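Two arms, one table, cups on a rack. How to set it up in a shared shop

34 shares | 11 comments

Writing this up fast before I forget the order we did things in. This is the two-arm table at the Espinoza shop, the one that puts dishes away. People keep asking for the steps so I'm putting them in one place. Not a beginner build. You should already know how to jog your arms, set a tool center point and hit the e-stop without looking for it.

What you need

Two arms with two-finger grippers. Same model is easier. A heavy table, bigger than you think. A cup rack with upright hooks, the wire kind, any kitchen store. Cups that don't matter. A side table for power and electronics, and do get a separate one, see below. Aluminum extrusion if you want something to mount supplies near. A PC to run the whole thing. Lots of velcro straps. Lots.

We run Tistance for the motion side and keep the taught poses in a plain text file. Use whatever you have. Nothing below depends on it much.

Step 1. Table first

Bolt the arm bases down before you do anything else. We skipped this "just for one evening" and lost every pose we taught. If the base shifts even a little you start over.

Put the bases apart from each other, toward the back, so the front of the table stays free for the work. Check the table for wobble with an arm moving, not standing still. Ours wobbled only when the forearm swung out fast. Shimmed one leg, fixed.

Step 2. Power goes on its own table

Learned this from Ludger Wendt, who wires machines for a living and was not impressed with our first try. Everything with a mains plug lives off the work table. Supplies next to each other in a row, all facing the same way, so you can get at the terminals. Leave a gap for air. Covers on the terminals. If you're not comfortable around mains stop here and get someone who is.

Label both ends of every cable. Both ends!! We labeled one end and then spent an evening pulling on things to see what moved.

Cables to the grippers are the annoying part. They need slack for the wrist to turn but not so much they catch on a cup. What worked: turn the wrist all the way one way, strap the cable loosely, turn it all the way the other way, see what pulls. Redo. Takes four or five goes per arm.

Step 3. Set the zones

Tape first, software after. Run masking tape where each arm is allowed to go, stand back, see if it makes sense. Then type those limits in and pull the tape up.

You want three zones. One for the left arm only, one for the right arm only, and a shared strip where only one arm may be at a time. We do the shared strip with a dumb lock. Arm asks for it, waits, gets it, lets go when its wrist is back out. If an arm faults while holding the lock the other one just sits there. Good. That's what you want.

Don't try to be clever with both arms in the strip at once. Vilmos Medve tried it and we bought a new gripper finger.

Step 4. Place the rack

Rack goes in front of the arm that will load it, well clear of the base. Too close and the elbow folds up in a bad way and the wrist can't get vertical. Move the rack out until the gripper points straight down over every hook, then another hand width.

Stick it down. Double sided tape under the frame is fine for now, we still haven't done anything better. Hooks farthest from the arm are the ones you should test first becuase those are the ones that fail.

Step 5. Teach the cups

Start with one cup and one hook. I mean it. One.

Pick pose: come in from above, fingers open, stop short, go down slow. Close until you see grip force, then lift 20 mm straight up before any sideways move. Most of our knocked-over cups came from skipping the straight lift.

Flip: cups hang upside down so the wrist has to turn the cup over somewhere. Do it high, over empty table, in the arm's own zone. Never over the rack.

Place pose: line up over the hook, go down slow, open the fingers only 2 mm past contact, wait a beat, back out straight up. If you open wide the finger smacks the cup on the next hook. Fill the back row before the front or you'll be reaching over things.

Once one cup on one hook goes 20 times in a row with no touch from you, add the next hook. We wanted 50 but got bored. Malsha Bhattacharjee ran the whole count to 194 over a couple of evenings and kept a tally sheet, so thank her for the speeds below.

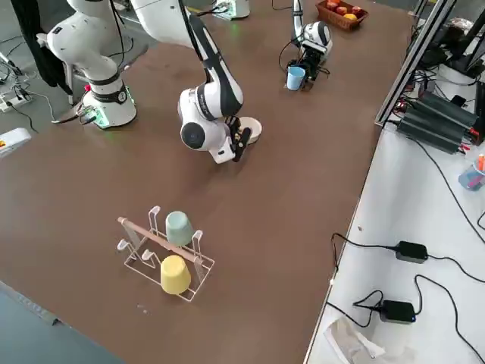
Step 6. Bowls and small dishes

Different animal from cups. A cup has a nice wall to close on. A dish has a rim and not much else, and if you grab it flat from above the fingers slide off.

Grip the rim at one point, one finger inside, one outside. The dish is going to tip when you lift. Let it. Teach the place pose with the tipped angle already in it and don't fight the thing back to level in the air, that's how you drop it. Keep it low, a dish that falls from just over the table usually lives.

Rubber on the fingertips helps a lot. We cut strips from a bike tube. Heat shrink also works but wears through. Azucena Arellano printed some soft tips that are nicer than either, ask her for the file if you're at the shop.

Glaze matters too. Shiny dish, cut the lift speed in half. Matte, run it normal.

Step 7. Speeds

Use percents of whatever your arm's max is.

Travel in own zone: 50
Travel in the shared strip: 20
Last bit down to pick or place: as slow as you can stand

That's it. We tried faster travel and the table started moving again, see step 1.

Step 8. Leave some clutter

Sounds wrong but do it. If you only ever run on a bare table the first coffee mug somebody leaves behind kills your run. Once the basic cup cycle is solid, start putting stuff around the back of the table. Fruit, a basket, an extra cup that isn't part of the job. If you're using a camera to find things, this is when you learn it thinks an apple is a cup. Fix that now and not on open night.

Keep loose stuff out of the shared strip though. And wipe the table. Crumbs and grit under a cup will make it sit crooked and the pick goes off.

Things that went wrong, quick list

Arm stops halfway, no error. Lock wasn't released. Check the other arm's last move.

Cup hangs then falls when the arm leaves. You're backing out at an angle. Go straight up.

Every pose off by the same amount. Base moved or somebody bumped the rack. Re-tape, reteach one hook, see if the offset fixes the rest. Usualy does.

Gripper closes on nothing and carries on like it's fine. You aren't checking finger width after the close. Add the check. If the fingers close all the way there's no cup, go back to start.

Supply trips when both arms start together. Stagger the start by a second. Ludger says size the supply properly. He's right, we staggered it.

One arm drifts after a long session. Re-home between runs. Didn't find the real cause.

Shop rules we ended up with

One person on the stop button whenever the arms have power. Not "nearby", on it. No hands in past the table edge while it's running, not even to save a cup. Power off at the strip when you leave. Sleeves rolled or jacket off. Write your changes in the notebook with your name, Mỹ Trình wrote the pose file loader and she's the one who has to untangle it when you don't.

Don't save over the good pose file. Copy it, put your initials on the end, work in the copy.

What's next

Plates, maybe. Need a different rack and probably a wider gripper. Also want the second arm handing cups over to the first so we're not resetting the table by hand every run. Handover half works. Vilmos has it going slow with a paper cup, which doesn't count. We'll probably try a real one in March when the Breltivik people are back and the shop has a free bench.

If you build one of these, tell me what rack you used. The hooks on ours are a bit close together and I'd change that before anything else. More gap between hooks means wider finger opening, means less fiddling in step 5.

Pose file format and the lock script are on the shop drive in the folder called dishes. Not the one called dishes_old.

11 comments | 34 shares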